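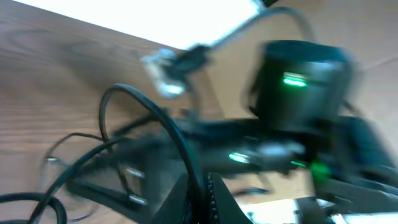
Radymyr Marchuk reckoned any phone on the guest Wi-Fi could be found by its network name inside a minute, and he said so twice before we had our coats off. The open day at Zastholm was meant to sell us on Orix, the company's new tool for tracking every device in an office. I went in doubtful and came out much the same.

Print this page | E-mail this page

The tour began with 22 visitors and a slide saying Orix can handle 2000 devices. I asked where that had been tested. At a customer site, we were told, and no, the customer could not be named. The demo network had 32 devices on it.

To be fair, the list loaded quickly. Laptops showed up with sensible names and the printers were all correct. Phones were another matter. Mine appeared twice, once under its real address and once under a private one, because newer phones make up an address for each network they join. Marchuk called this "a known item" and moved on. For a school or small office that approves devices by address, it is the whole problem – half the help desk calls I get are about it. 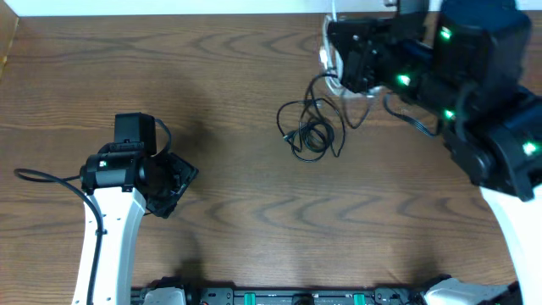 On the table at Zastholm, open day.

After lunch came a talk on pricing. The first 14 days are free, then you pay per device, and I could not get a clear answer on whether my phone would be billed as one or two. Didenko, the older product, charges a flat fee and will stay on sale "for now." I wrote that down word for word.

If you already run Didenko, I would sit tight until the double listing is fixed. The coffee was good and the parking was free.

3 comments | 14 shares

Related items
Turning off private addresses on a work phone
Didenko: how to export your device list
Trivia night for the help desk: December sign-up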